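Um kurz nach neun sitze ich mit dem dritten Kaffee bei Flerka und darf endlich selbst ran. Zwei Griffe, ein Fußpedal, ein Bildschirm, mehr ist es eigentlich nicht – und trotzdem fühle ich mich wie beim ersten Mal Einparken. Meine Aufgabe klingt nach Kindergarten: Tasse auf Teller. Ich soll sie dem Roboterarm vormachen, und zwar aus der Ferne, mit meinen eigenen Handbewegungen. Was ich tue, tut er auch, nur eben in der Simulation, wo beim Üben kein Porzellan draufgeht. Zum Glück!

Die Software heißt Flider, und sie zeichnet jede Bewegung mit, auch die peinlichen. Jeder Durchgang von mir wird eine Vorführung, aus der das System später lernen soll. 3.503 davon liegen schon auf dem Server, aufgenommen von Leuten, die das deutlich besser können als ich.

## Der Tisch, an dem ich scheitere

Was ich vor mir habe, könnte auch nach einem WG-Frühstück übrig geblieben sein: Tassen, Teller, eine Banane, eine Schüssel, dazu Kisten zum Einräumen. Man kann zwischen mehreren Ansichten umschalten (unbedingt machen, ich habe viel zu lange stur auf eine gestarrt).

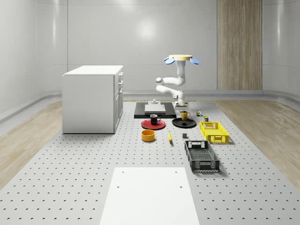
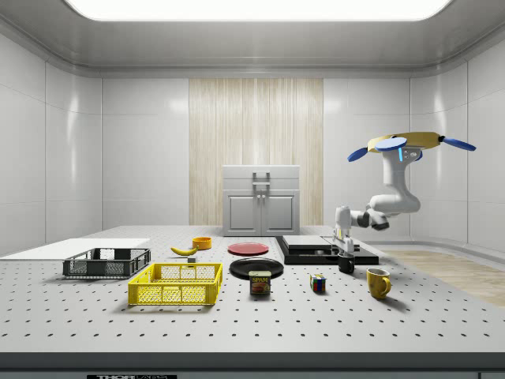

*Geübt wird am simulierten Lochtisch: in der ersten Ansicht mit dem schwarzen Becher auf dem roten Teller, in der zweiten mit dem Greifer dicht am schwarzen Becher. Bilder: Flerka*

Mein erster Versuch dauert ewig. Ich nähere mich dem Henkel, zögere, korrigiere, zögere wieder, und genau dieses Gezappel will man in den Daten möglichst nicht haben. Der Arm würde es ja nachmachen! Der Tipp aus dem Team: vorher überlegen, dann in einem Zug durchfahren, lieber langsam als zittrig. Beim zweiten Versuch schubse ich die Tasse um. Beim vierten steht sie auf dem Teller, ein bisschen schief, aber sie steht, und ich juble so laut, dass nebenan jemand die Tür zumacht.

26 Durchgänge schaffe ich bis zum Mittag, dann tun mir die Schultern weh. Vier davon werden behalten, der Rest fliegt raus. Ich bin kurz beleidigt und dann doch ziemlich stolz, denn bei der Kollegin vor mir waren es am ersten Tag nur zwei.

Nach der Pause ist die Banane dran. Die soll in eine Kiste, und wer je versucht hat, etwas Krummes mit fremden Fingern zu packen, weiß, warum ich dafür noch mal einen Kaffee brauche.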